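Brunduvside reuse store to sort food containers by lid fit

The household reuse store at Brunduvside will change the way it sorts and sells plastic food containers from August. Boxes and lids will be matched and closed at the sorting bench, then put out as complete sets. Until now the two parts have gone into separate bins on the shop floor, and customers have looked for their own match.

The store is run by Karnby, which handles donated kitchenware for the town and the villages along the valley road. Food containers are the largest single class of goods it takes in. The last stock check listed 2202 of them, with boxes and lids entered as one item where a pair could be made. A further 109 lids had no box that would take them.

Angharad Cadwaladr, who manages the sorting room, said most of the loose lids were close to a common size but did not close. "A lid that is two millimetres out looks right on the shelf. You get it home, press three corners down and the fourth lifts. We were selling a lot of those and getting them back."

Under the new method each lid is first grouped by outline: round, square, or rectangular with rounded corners. It is then grouped by the way it closes. The store uses three headings for this – press-on, clip and screw. Press-on lids, which have a raised rim that seats over the lip of the box, make up most of the stock and cause most of the trouble. The rim tends to spread with age, and a lid that has been through many hot washes may sit flat on the bench and still refuse to grip.

Fit is checked by hand. The sorter presses the lid down at opposite corners, runs a thumb along each side and then holds the closed box on its edge. If the lid stays on, the set is passed. Sets meant for liquids get a second check with a small amount of water inside, and are marked with a paper band if they hold. Anything that fails can still be sold as a drawer tray or for dry storage without a lid, at a lower price.

Clear boxes are also held up to the window. Fine cracks tend to start at the curved corners and are easier to find against the light. Clouding alone is not a reason to reject a box. Cracks, melted patches and a sticky surface are. Deep knife marks on the inside base will move a box into the non-food bin.

Colour will play no part in matching. The store tried pairing by colour last winter and dropped it after a few weeks. Many makers have sold the same clear box with lids in several shades, and a lime-green lid may fit a base that came in with a blue one. Lids with a strong tint do sell faster, according to the store, and will be placed at the front of the shelf where stock allows.

Karnby expects the bench to pass 2000 sets by the end of the first quarter under the new method. The shelving along the back wall has been reset to hold some 4000 pieces, with rectangular sets stored on edge, lid facing out, and round sets stacked in columns by diameter. Storing on edge takes more width but allows a customer to pull out one set without unloading a stack.

A printed size chart, drawn up by Lleucu Wynne, will be fixed to the end of each bay. It gives the outer length and width of the lid in millimetres, measured across the raised rim and excluding any tab. Customers looking for a single replacement lid are asked to bring the box with them, or to measure the outer lip of the box at its longest point. Inner measurements are of little use, as wall thickness varies between makers.

Loose lids will not be thrown away at once. They will be kept in shallow crates, labelled by length, for six months. After that they go to the plastics skip, provided the recycling mark can be read. Unmarked lids go to general waste.

Donors are asked to bring containers clean, dry and closed where possible. Boxes nested with their lids in a separate bag will still be accepted but take longer to process. The store cannot accept containers that have held paint, oil or garden chemicals, even if washed. Glass boxes with plastic lids should be handed in at the desk and not left in the outdoor cage.

Prices are unchanged for small and medium sets. Large sets, from cake size upwards, will rise slightly to cover the second check. The sorting bench is open to visitors until 3 pm on trading days, and staff will test a customer's own box and lid there at no charge.

Comments (4)

malinowski
Good news. I have a cupboard of boxes and not one lid that closes. Does the six months start in August or from when the lid comes in?

Tessw
From when it comes in, I asked at the desk. They write the month on the crate.

Piltavard Road resident
Measuring across the rim is right but please put the corner radius on the chart as well. I have two lids the same length and width and only one goes round the corners.

H. on the hill
Would rather have the old bins. Half the fun was digging through them – and the big cake boxes were cheap enough already.

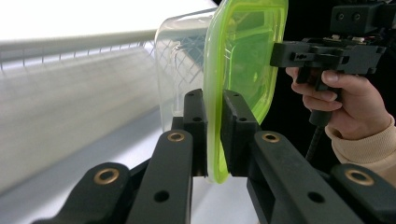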